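Robot Learning from Simulation
Handout 2: Randomisation and the wrist view
Issued 2/21/23

Read before the lab. The notes assume you have the Koppel simulator installed and have run the pick task from the first handout.

1. The problem

A policy trained on rendered images learns whatever separates good actions from bad ones in those images. Some of that is the shape of the object. Some of it is accidental: a fixed floor pattern, a fixed light, an object that always starts at the same angle. When the same policy is moved to a real arm, the accidental part disappears and the success rate falls. The difference between the two success rates is called the transfer gap.

Domain randomisation deals with the gap by varying the accidental part during training. If the floor changes every episode, the floor carries no information about the correct action, and the policy has less to gain from using it.

2. What is varied

We split the parameters into two groups.

Visual: floor texture, object colour, light direction and strength, small errors in camera position, lens distortion.

Physical: object mass, friction between finger and object, joint damping, delay between command and motion.

Values are drawn once at the start of an episode and held until it ends. Drawing a new texture at every step is sometimes seen in older code. It makes the image flicker, and a policy with memory can learn to average the flicker out, so the training signal is weaker than it looks.

Ranges matter more than the form of the distribution. Use uniform sampling unless you have measured the real value, in which case centre the range on the measurement. A range that is too wide gives a cautious policy which hovers over the object and closes late.

3. The Vuddale task set

All results in this handout use the Vuddale tasks. The arm must approach a box-shaped device on the floor and press its button. An episode ends on a successful press or after 332 control steps. The policy receives the wrist image and the joint positions, and nothing else. It is not given the pose of the device.

4. The wide-angle wrist camera

A narrow lens loses the object during the last part of the approach. The wide lens keeps both the fingers and the target in view, at the cost of strong bending towards the rim. Straight lines on the floor come out curved, and equal distances on the floor cover fewer pixels near the edge than at the centre.

There are two ways to handle this. The first is to undistort the image before it reaches the network. The second is to leave the image as it is and vary the distortion coefficients in training. We use the second. Undistorting stretches the rim, and a small error in calibration then becomes a large error in the corners. Pixels outside the round field of view are set to black in both the rendered and the real images.

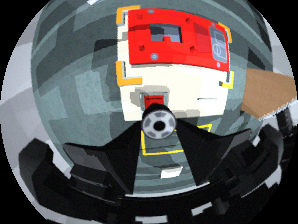
Figure 1. Simulated wrist view with the gripper in front of the device. Note the red button directly above the gripper disc and the bending of the floor tiles.

The fingers are always in the image, so they are a useful fixed reference. Do not randomise their colour in the first experiment. Do check that the disc does not hide the button at your chosen camera offset; in Figure 1 the overlap is small and the button can still be seen.

5. Result

We trained 29 policies on the Undari cluster, each with a different set of ranges, and tested every one for 125 episodes on the Rerville arm. Varying the visual group alone closed most of the transfer gap. Adding the physical group helped mainly through the delay term. Mass had no measurable effect, as expected for a task in which nothing is lifted.

6. For the lab

Train one policy with no randomisation and one with the visual group only. Plot success against camera offset for both on the same axes. Keep the seed in the file name and hand in the configuration files with the plot.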